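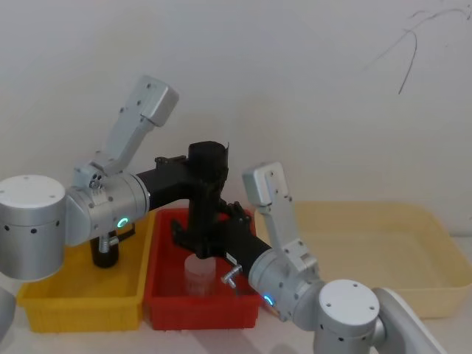
mkn_bench wrote:
Before you buy anything new, please check the base bolts first. I had the same kind of error, and I spent all of November tuning software for a problem which was a loose bolt.

Rundetti wrote:
Bolts are tight, I checked them again this morning with the long key. So let me write the question once more, more clearly.

It is a two-arm setup on the table in our shared workshop. The task is a handover between the arms, over the red bin. Each arm alone is good. I can send the left one to the same point all day and I am satisfied. But when both must meet, the grippers come together a little wrong, and the error is not the same on the left side of the table and on the right side. I logged 382 handovers and 122 of them failed. I moved the bins in between, so maybe the log is not so clean.

Shih wrote:
Different error on each side sounds like your base to base transform. If the angle between the two bases is wrong even by a small amount, it grows with the distance. How did you measure it?

Rundetti wrote:
With a tape measure and a square. I know.

Shih wrote:
Well, there you are. Touch one pointed tip with the other at ten places or more, spread over the whole table and at different heights. Then fit the transform from these points. It takes one evening.

Listcombe wrote:
I don't agree that this is the first thing to do. A handover should not need such accuracy. Let the receiving arm be soft, close slowly, and let the giving arm open only when the other one feels the load. I run mine with a transform that I am ashamed of and it works.

Shih wrote:
It works with your part. With a thin cup, two stiff fingers that pull in different directions will squeeze it before any load is felt.

Listcombe wrote:
Then make them less stiff, this is what I am saying. Calibration is gone the next time a person leans on the table.

mkn_bench wrote:
In a shared workshop people do lean on the table. Han-gyeol Sung put both of our arms on one aluminum plate for this reason. After that we calibrated once and it stayed. I would do the plate, then what Shih says, then what Listcombe says.
Min-kyu Nam

Rundetti wrote:
Thank you all. A plate I can't do this month, the table belongs to everybody and I may not drill more holes. I did the touching points last night, 12 of them. The angle was wrong by more than one degree, which surprised me. I have not changed the stiffness yet, I want to see one thing at a time. Next I will run 100 handovers with the bins not moved, and post the log.

Listcombe wrote:
Please post the gripper current too, if you record it. Without this we will argue again about the same thing.

Rundetti wrote:
I don't record it now but I can add it. Does anybody know if 50 Hz is enough?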